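Barier Dual-Arm Household Kit: Interim Progress Report on the Evaluation

Prepared for the Ivness Fund by the Zapata evaluation team
Reporting period ending in March

1. Purpose of this report

The Fund asked Zapata to assess whether the Barier dual-arm kit can be recommended to small research groups and service providers that work on household tidying. The kit is sold as a complete package: two arms, two grippers, a camera for each wrist, cabling, sleeves, control software and a year of remote support. The report covers the second stage of the evaluation, in which the kit was moved out of the workshop and used in furnished rooms at the Jarnham site. Stage one, covering delivery, assembly and safety checks, was reported separately and is mentioned only where a finding has changed.

2. Summary of status

The evaluation is on schedule. Of the 400 task runs planned for the full study, 300 have been completed and logged. Spending is within the approved budget, with one transfer between lines described in section 6. No injuries and no damage to property have been recorded.

The kit has performed well on large, soft items that need both arms. It has performed less well on thin fabric lying flat on hard surfaces. Setup remains slower than the supplier's guide suggests, and the documentation needs work before the kit could be recommended to a group without an engineer on staff.

3. Work carried out

Runs took place in rooms that had been left in ordinary domestic disorder. Operators did not clear floors or seating before starting, and the position of furniture was changed between blocks of runs. This was agreed with the Fund at the start of the stage, after the workshop results were judged too favorable to be useful.

Tasks were grouped under three headings. The first was lifting and placing soft furnishings such as pillows and small blankets. The second was collecting clothing from seats and the floor. The third was moving light containers from one surface to another. All runs in this period were carried out under operator control. The automatic mode supplied with the software was enabled only for short trials, and those trials are not part of the total given in section 2.

Each run was scored on completion, on the number of times the operator had to release and take a new hold, and on whether the item ended in the intended place. Recordings from both wrist cameras and the head camera were stored with the score sheet.

4. Findings to date

4.1 Two-handed handling

Pillows and similar items were the kit's strongest area. The grippers close slowly enough for an operator to correct the hold before lifting, and the arms stay well matched in height when both are raised together. Textured covers were held more securely than smooth ones. Operators reported that keeping a pillow level was harder than keeping hold of it, especially when carrying it over furniture, where one arm often had to be raised first to clear a chair back.

4.2 Clothing

Results for clothing were mixed. Garments in a heap could be picked up without difficulty, but the grippers often took two or more at once. Single thin garments lying flat on a polished floor were the most common cause of failed runs. The supplier offers a softer fingertip set as an option. We have requested it and will repeat a portion of the clothing runs once it has been fitted.

4.3 Cameras and cabling

The wrist cameras gave a useful close view in most rooms. Strong daylight from an open doorway reduced the quality of the picture, and the automatic exposure setting was slow to recover when an arm turned away from the light. The supplier has confirmed that exposure can be fixed by hand, although the current manual does not mention this.

The cable from each wrist camera runs along the outside of the arm. We had some concern at stage one that these cables would catch on furniture. In this period, 73 runs involved reaching between or behind chairs, and cable contact was noted in 3 of them. None led to a disconnection. We still advise buyers to check the cable clips at the start of each working day.

4.4 Setup and training

New operators needed a full morning of supervised practice before their runs could be scored. The written guide moves too quickly from first power-on to two-arm work, and operators preferred the short instruction sheet prepared by our own staff. We have offered the sheet to the supplier.

5. Support service

Response to support requests was prompt and courteous. Hardware questions were generally settled in a single exchange. Software questions took longer, and on two occasions we were asked to install an update whose release notes did not list the change we had asked for. The terms of support after the first year have still not been supplied in writing. The Fund may wish to treat this as a condition of any recommendation.

6. Budget

Staff costs are in line with the plan. A small underspend on travel was moved to spare parts, with the Fund's prior approval, to cover replacement sleeves and an additional set of camera cables. No further transfer is expected.

7. Next period

The remaining 100 runs will concentrate on clothing and on light containers. We also plan to have a group with no previous robotics experience assemble the kit from the box, using only the supplier's documents. The final report will include a statement of full cost of ownership, provided the support terms are received in time.

8. Decision requested

The Fund is asked to note progress and to approve release of the next payment on the existing terms.
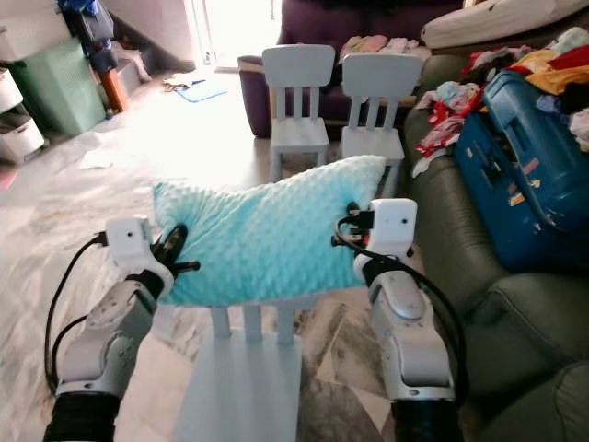

Ivness Fund: Progress is noted and the next payment is approved. Please press the supplier for the second-year support terms before the assembly trial begins, and report the clothing results separately for the standard and softer fingertips. We would also like the instruction sheet attached to the final report.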